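Collecting your first pick-and-place examples on a taped grid

Apr 3, 2018

If you have an arm, a gripper and a learning system waiting to be fed, the collecting is the part I'd most like you to enjoy. I love this bit! You get to watch a pile of ordinary little movements turn into something a model can learn from, and most of the decisions that matter can be made with a roll of tape and a pen. What follows is how we set up the Kemora sessions in our workshop at Lirenwood, and you can copy nearly all of it on whatever arm you've got.

What you need

A table the arm can reach across without stretching. Kraft paper, enough to cover it in one piece. Coloured tape that stands out from the paper. Two shallow bins. A camera on a fixed mount, and a notebook (yes, a paper one).

Step 1: Cover and tape

Roll the paper out, smooth it down and tape the edges first. Then mark out your squares. We use 12, in three columns and four rows, and leave a shallower band along the back for the bins and the base of the arm. Don't fuss over perfect lines. The squares are there to help you spread your object positions out, and a line that wanders a bit does no harm at all. Creases are fine too. A model that has only ever seen a spotless surface can get upset by the first wrinkle it meets, so I leave ours in.

Step 2: Fix the camera, then leave it alone

Put the camera where it can see every square, the bins and the fingers of the gripper. Tighten everything. Draw round the foot of the mount with a marker so that you can tell straight away if it has been knocked. Take one still with the grid clear and keep it with the session. You'll compare against it every morning.

Step 3: Set the start position

Park the gripper with its fingers pointing straight down, near the bins and well clear of the objects, and save that pose under a name you'll recognise. Every example begins from it. I call ours "home bins", which is dull but has never been mixed up with anything else.

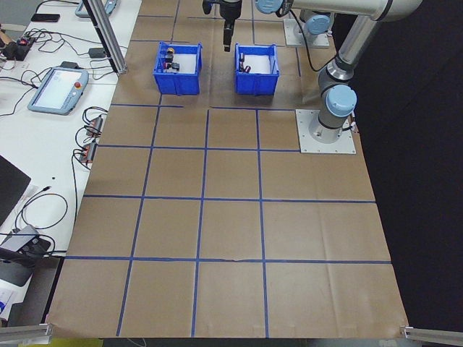 Quezada wrote in after the first version of this page to say that starting every example from one pose had caused trouble: the model did beautifully from that pose and went to pieces if the arm began a hand's width to the left. It's a very good point. The cure that worked there was to keep the saved pose for the first batch, then nudge the start a little in each later one, and I've been doing the same ever since.

Step 4: Draw up the order before you begin

Write a list of square numbers in shuffled order and work down it. If you choose as you go, you will favour the middle squares (everybody does, I certainly did) and the near corners will hardly appear. For each line of the list, note which bin the object comes from, which square it goes to, and which way round it should lie.

Step 5: Record in short batches

We do 40 examples, then stop. Stand up, have a drink, look at the recordings. Tired hands on the controls give jerky paths, and the model will learn those jerks as faithfully as everything else. Move at a steady pace, pause for a breath before closing the fingers, and pause again before letting go. Those little pauses make the start and end of each grasp so much easier to find later.

Step 6: Label failures properly

Keep the drops and the near misses, but mark them. We use three labels: good, recovered, failed. "Recovered" is my favourite. An example where the fingers slip and then have another go is worth a great deal, and it would be a shame to bin it.

Step 7: Check, copy, count

At the end of the day, play back the first and last example of every batch next to your clear-grid still. Look for a shifted camera, a changed light or a bin that has crept sideways. Then copy the lot to a second disk and add the day's total to the notebook.

How many is enough?

For our first task we aimed for 2,000 and started training at 1,286, partly out of impatience. I'm glad we did. The early model was clumsy in the row furthest from the bins, so the rest of the collecting went mostly there. Try training early yourself and let the weak squares tell you where to go next.

The label sheet we use is on the Drurgate downloads page, with a blank grid plan you can print. A follow-up on stacking should be up in June.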